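Porridge pots are back at Clinden market

13 February 2021

If you've been missing the Cikum porridge stall as much as I have, I've got good news. It's back at Clinden market from this week, in its old spot by the Penrose Road gate, and it's bringing a whole new menu with it!

For anyone who never got round to trying one, Cikum does savoury porridge in a pot with a lid. I know, I know. I pulled a face as well when a friend first put one in my hand (I grew up on golden syrup and wasn't planning to change), but I had mushroom and spring onion that morning and I've been making bad copies at home ever since. Mine come out like wallpaper paste. Theirs are loose and silky, with a bit of crunch on top.

The stall shut up shop last year and I'd more or less given up on it. Then a note went up on the market's page a few days ago, and by lunchtime it seemed as if half the town had passed it on to me. It's takeaway only for now, you order at one end and collect at the other, and they're asking people to pay by card if they can.

There are six pots to start with. The mushroom one has survived, thank goodness, and so has the leek and cheddar. New ones include a ginger and chicken, a smoky bean one with no dairy in it, and a pear and cardamom for people who still think porridge ought to be sweet. A regular pot comes in at 485 calories, if you keep an eye on that sort of thing, and the small one is meant for children, though I'll be having it as a second helping.

The oats are from Murnameo, the mill out past Penrose, and you can buy those by the bag too. They're cut thicker than the supermarket sort and want a good soak overnight, so don't do what I did and start them ten minutes before a video call.

Pots are £2 all through February as a welcome back, and after that they go up a bit. The stall made almost 2000 of them in its last month of trading, so I'd get there early. It opens at eight and packs up when the pans are empty, and in the old days that could be well before eleven. There's a pre-order list as well, with room for 90 names each market day. Put yours down by six the evening before and your pot will be kept warm behind the counter until ten.

Bring your own spoon if you can, as they only have little wooden ones and they're useless for getting into the corners. I'm starting with the ginger and chicken and I'll report back, assuming I don't lose my nerve and order the mushroom again.

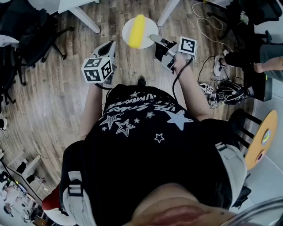 Does the smoky bean one have any chilli in it? My two would love a hot breakfast on the walk home but they won't touch anything spicy. Also very pleased about the leek and cheddar, I thought we'd seen the last of it!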